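**Asunto:** Re: [percepcion-vial] Resultados del método de enmascaramiento de reflejos

Estimados miembros de la lista:

En relación con la consulta de la Dra. Pickering, que se reproduce a continuación, remitimos las precisiones solicitadas.

> El 11 de marzo, Hayley Pickering escribió:
>
> Agradecería que se aclarase si el detector de carriles de Vurnow se evaluó también con exposición saturada, y si los reflejos del parabrisas se anotaron a mano.

La evaluación comprende 2.805 imágenes, de las cuales 1.463 presentan reflejos sobre la calzada. La anotación manual se limitó a un subconjunto de 100 imágenes; en las restantes, la máscara se obtuvo por propagación. Los casos de mayor interés combinan un cielo muy claro con marcas viales que pierden contraste a lo lejos.

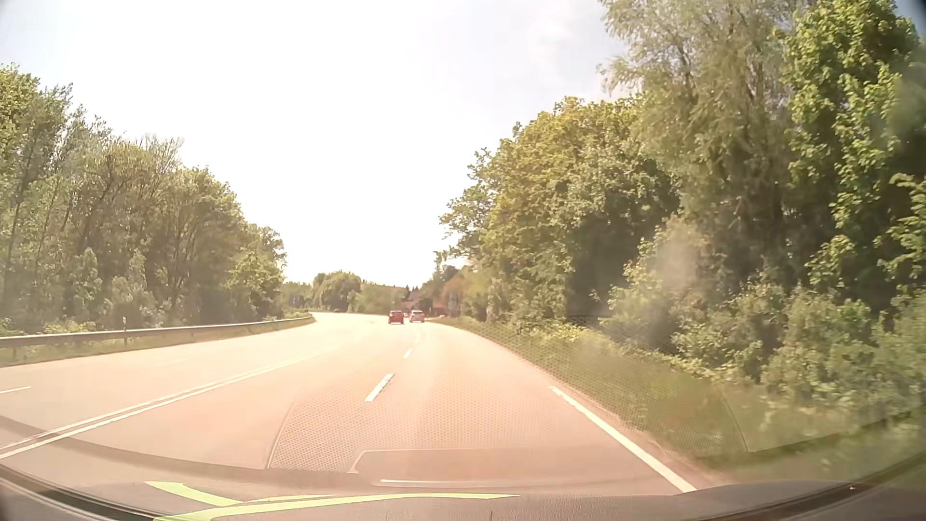

*Fig. 1. Calzada con fuerte luminosidad y reflejos de trama punteada en el parabrisas; la línea doble se atenúa con la distancia.*

El método descarta las regiones enmascaradas antes de ajustar la curva del carril y no modifica los píxeles originales. En el subconjunto anotado, el ajuste fue correcto en 80 imágenes. Los errores se concentran en las líneas discontinuas más lejanas, cuestión que permanece abierta.

El protocolo de anotación puede solicitarse por esta misma vía. Se ruega indicar la institución de procedencia.

Atentamente,

Aba Sowah
Grupo de Percepción, Instituto Plindley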